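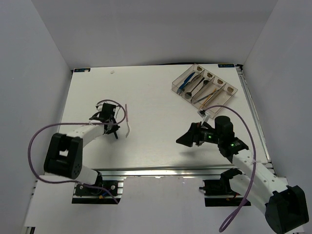

September. In by half eight, rig warm by nine. Left arm was slow to home again so I ran the zero routine twice and it settled.

The question for this month is still the one Anil Kurian put to me in the summer: does the policy get better at tidying the tray because it sees more demonstrations, or because it sees the tray in more positions? Until now we've always changed both together, which makes the old results look good and tells us very little. So I have split them. Set A has the tray square to the back wall every time. Set B has the tray turned to a different angle for each demonstration. Same number of demonstrations in both, 200, same operator (me), same set of things to pick up. Set A was finished last week. Set B I finished this morning.

Tray up at the right, on the slant, for the last batch. Four compartments, and the things were the usual mixed lot, the blue-handled one on the left, then the metal spoon, then the dark one, then the thin stick and the slim silver tool sharing the end. I dislike the end compartment. The stick lies alongside the other one at whatever angle it likes and I have to think about which I'm going for, and I suspect the hesitation goes straight into the data. I wrote to Anil about it and he said leave it in, people hesitate, and if we cut every slow reach we'd be training on somebody who doesn't exist. Fair enough. I've marked the slow ones in the log so we can pull them later if we want.

Both trainings went on overnight for the first half of the data, so I had something to look at over coffee. The curves are nearly the same. Loss is a shade lower for Set A, as you'd expect, it has less to learn. I don't put any weight on that. Chacko (the small model, the one that fits on the machine under the bench) came out level with the larger one on Set A and behind it on Set B.

Evaluation took the rest of the morning. The method is the one we agreed: tray placed from a printed list of positions that neither set has used, start pose fixed, one go per position, no second chances, and I score it before looking at which policy was running. The launcher picks and hides the name. It's a dull way to spend three hours but I trust the numbers more than anything we did in spring, when I knew what I was watching and was kind to the one I liked.

Result, on half the data. Set A does well with the tray square or nearly so, and falls off quickly once it is turned past 30 degrees. It still goes to the right part of the table. What it gets wrong is the wrist. It comes down as if the compartment ran straight back, catches the partition, and then either pushes the whole tray along or closes on nothing. Set B is worse than Set A when the tray is square, which I hadn't expected, and better everywhere else. It turns the wrist on the way in, early, well before it gets to the rim. I watched it do that several times before I unhid the name and I had guessed right, so the blinding isn't perfect. Must write that down properly in the methods section and not just in here.

Why Set B should be worse on the easy case I don't know. Possibly just that it has hardly any examples with the tray dead square, so square is one more odd angle to it. That can be checked. I could count how many of the Set B positions fall close to square and see if the failures thin out near them. Job for tomorrow.

The spoon is the easiest pick for both. The stick is the hardest for both. No surprise there.

One run I had to throw away. The arms came close over the middle while the left one was waiting and I hit the stop. Nothing touched. The waiting pose for the left arm is too far in — I've said so before — and I have now moved it back in the config and noted the change, so anything after lunch is not strictly the same set-up as before lunch. I re-ran the two positions either side of it to see if it mattered, and the scores were unchanged. Two is hardly a test. If Anil wants the whole lot done again I'll do it, but I'd sooner wait for the full data and run everything once with the new pose.

Looked at the cables while the arms were parked. The tie on the right arm is holding. I'd like a bit less slack in the left one, where it swings out wide, but I'm leaving it alone until the evaluation is done.

Lunch late, at the desk. Read the Dristley notes again, the part about holding out positions by region and not at random. They would say our printed list is too friendly because every test position has a training neighbour fairly near it. They'd be right. I think the fix is to keep one corner of the table out of Set B altogether and test there as a separate column. That means dropping around 2 dozen demonstrations and training again, which costs a night and nothing else. Have queued it for tonight behind the two full runs.

Anil rang at four. He wants a plot for the Gametti meeting. I said he could have the half-data one with "half data" written on it in large letters, and he agreed to that. Sent it at five.

Still to do: count the near-square positions, write up the guessing problem, ask about a second operator for a short Set C. Arms parked, power off at the wall at twenty to six.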